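Vadska Storage Basket, Long

I've been selling baskets out of my little shop in Plambridge for years now, and the Vadska is the one I keep taking home with me (I'm up to five, please don't tell my husband). It's a long woven basket with raised sides, and it swallows scarves, magazines, dog leads, all the stuff that otherwise lives on the stairs. 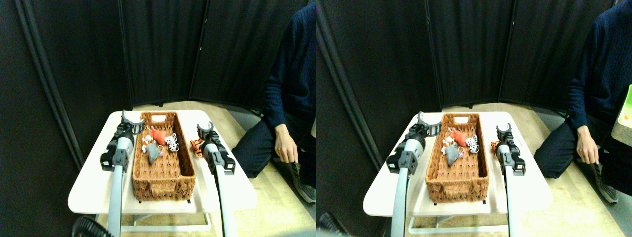 My supplier, Waltraud Gisler, sends them over from Medadberg in small batches, so the color shifts a bit from one to the next. Some come out more orange, some a deeper brown. If you want two that match, put a note on your order and I'll dig through the pile for you!

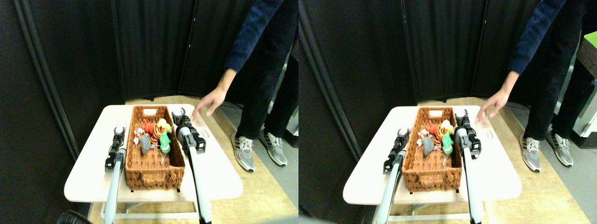 Price is $32, or $30 each if you buy a pair. Shipping is flat rate, and I pack every order after lunch, so anything in by noon goes out the same day. The next batch lands in August.
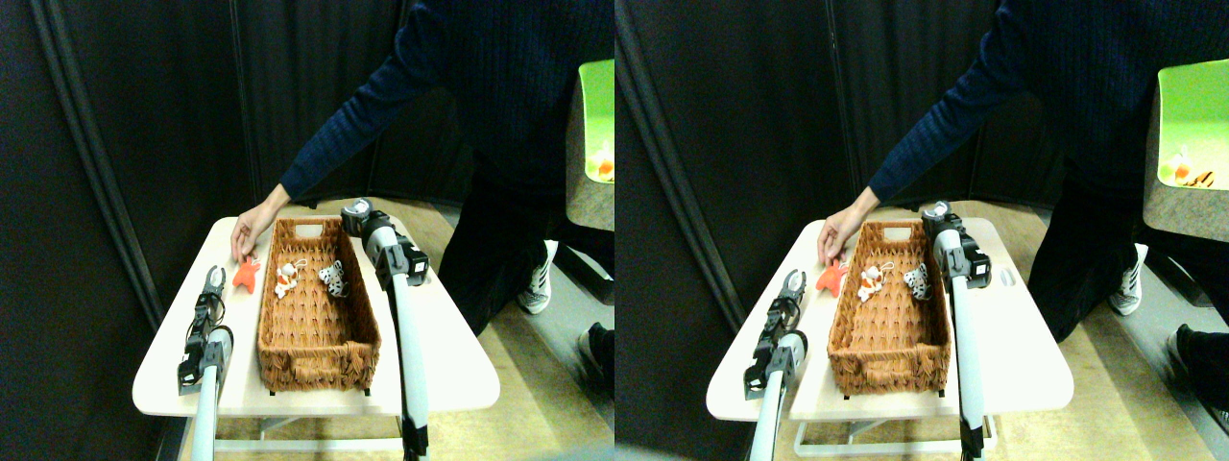 Cleaning is easy. I go over mine with the brush end of the vacuum, then a barely damp cloth, and let it air out overnight. Please don't soak it or park it next to a radiator – I ruined my very first one that way and I'm still a little sad about it.
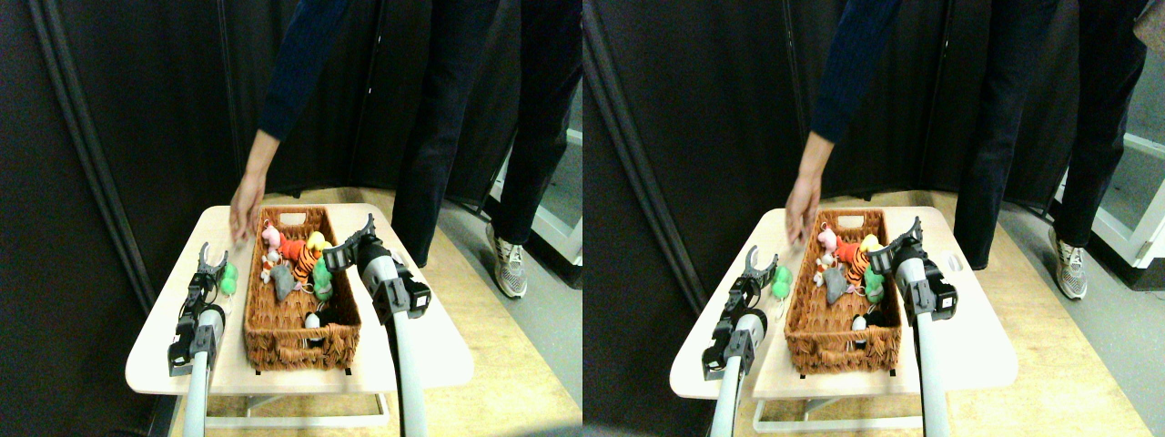
Vadska Long, with the handle slot at the far end.

Cotton liners by Tainá Evangelista are sold separately and come in oat or navy. They tie at the corners and can go in a cold wash. Want a different size? Email me and I'll ask Waltraud what she has.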